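Portes ouvertes au verger de Billville : une journée parmi les pommes

Cela faisait trois automnes que je me promettais d'y aller, et trois automnes que la pluie, un rhume ou le mariage d'une cousine s'en mêlait. Cette fois j'ai tenu bon, et me voilà rentrée de Billville avec de la boue jusqu'aux chevilles, un cageot beaucoup trop lourd pour mes bras et une envie folle de vous raconter tout cela avant que les détails ne m'échappent (vous me connaissez, ils m'échappent vite).

Le domaine Moynihan se trouve à la sortie du village, passé le petit pont, au bout d'un chemin où deux voitures ne se croisent qu'avec beaucoup de politesse. On se gare dans le pré. À l'entrée, une dame en bottes vous tend un plan dessiné à la main et un gobelet de jus, et la journée peut commencer ! 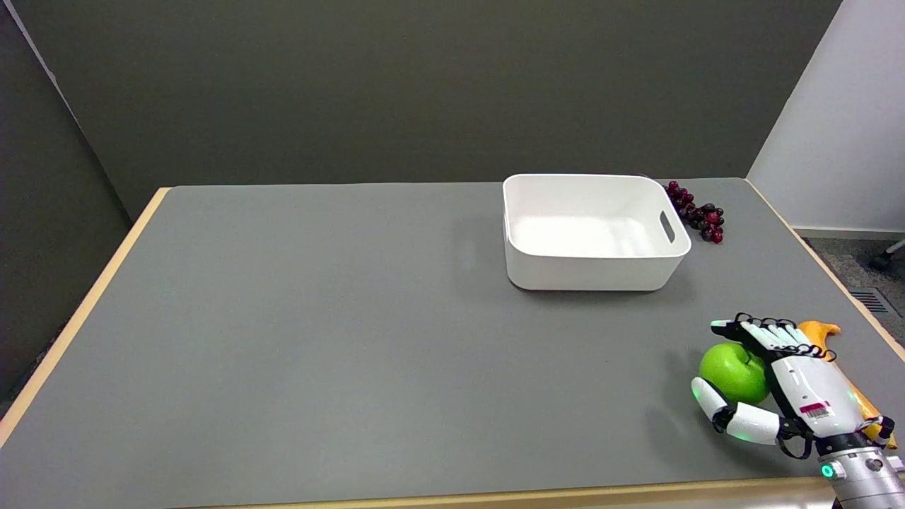
Visites gourmandes

La visite des rangs est menée par Ashley Whitlock, qui a repris le verger de ses parents et qui parle de ses arbres comme d'autres parlent de leurs neveux. Il y en a 1 431, elle connaît le chiffre par cœur et corrige gentiment les gens qui arrondissent. Les plus vieux ont été plantés par son grand-père et donnent encore, un an sur deux, quand l'humeur leur vient. Elle nous a appris à cueillir sans tirer : on soulève la pomme dans le creux de la main, on tourne un peu, et si elle résiste on la laisse tranquille jusqu'à la semaine suivante. J'avoue que j'ai toujours tiré. Mon pauvre pommier me pardonnera peut-être.

J'ai eu un vrai coup de cœur pour la Kalstead, une variété de cuisine que je ne connaissais pas du tout, acide à vous faire plisser les yeux quand on la croque, et qui devient tout autre chose au four avec une noix de beurre. Ashley la garde à la cave jusqu'en décembre, où elle s'adoucit doucement. Sa voisine de rang, la Zenholm, est plus sage, bien sucrée, parfaite pour les enfants (et pour mon mari, qui n'aime pas être surpris par un fruit).

Après les rangs, on passe au pressoir. Il faut accepter d'attendre, car on n'y entre que par petits groupes, mais on bavarde dans la file et j'y ai récolté une recette de gelée au romarin que je compte bien essayer ce dimanche. Le bruit est impressionnant, l'odeur plus encore. Le jus coule trouble, presque brun, et on vous le sert aussitôt ; j'en ai bu deux verres, puis un troisième par gourmandise pure. 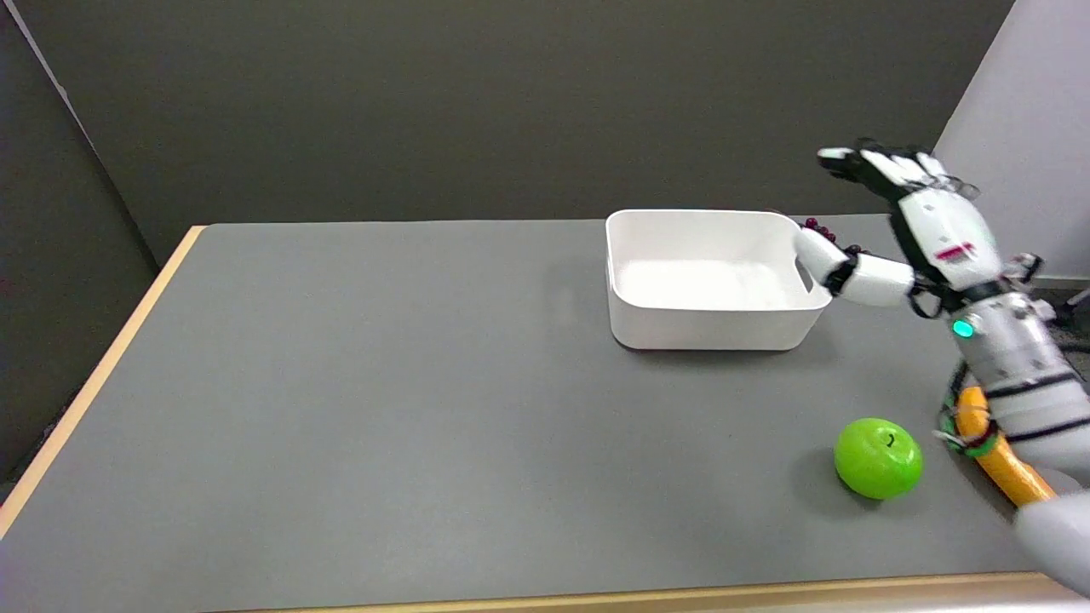

Un bac blanc sur la table grise.

À midi, tout le monde se retrouve sous la grange autour de la soupe de potimarron et des tourtes. Six euros l'assiette, pain compris, et on peut se resservir de soupe. J'étais assise à côté d'un couple venu en train puis à vélo, ce qui m'a rendue un peu honteuse de ma voiture, et nous avons parlé tavelure, taille d'hiver et confitures jusqu'à ce qu'on débarrasse nos assiettes sous notre nez.

L'après-midi était consacré à la conservation. J'y allais sans grand enthousiasme et c'est pourtant ce que j'ai préféré. On y apprend qu'il ne faut pas laver les pommes avant de les ranger, qu'elles ne doivent pas se toucher, et qu'il vaut mieux les tenir loin des pommes de terre. Les fruits tachés, on les mange tout de suite ou on les met en compote. 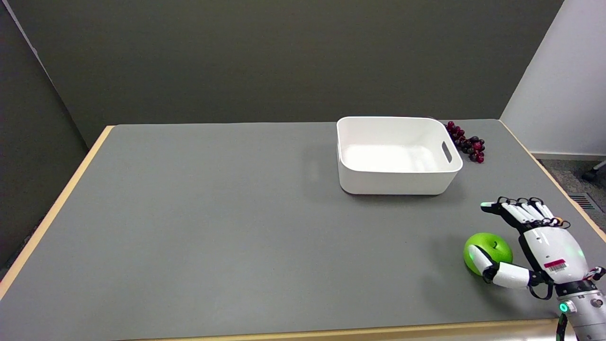 Ashley a ensuite répondu aux questions, et il y en avait ! Un monsieur voulait savoir s'il était trop tard pour planter. Pas du tout, au contraire : on plante à racines nues une fois les feuilles tombées, en évitant les jours de gel, et on arrose copieusement même s'il pleut. Elle conseille un tuteur solide, posé avant l'arbre pour ne pas blesser les racines. J'ai noté tout cela au dos du plan, qui est maintenant illisible à force de jus.

Je suis repartie à la nuit presque tombée avec mon cageot de Kalstead, deux bouteilles et un pot de miel acheté sur un coup de tête. La boutique du domaine reste ouverte le samedi matin tant qu'il y a des fruits. Prenez des bottes, et un panier à vous si vous en avez un.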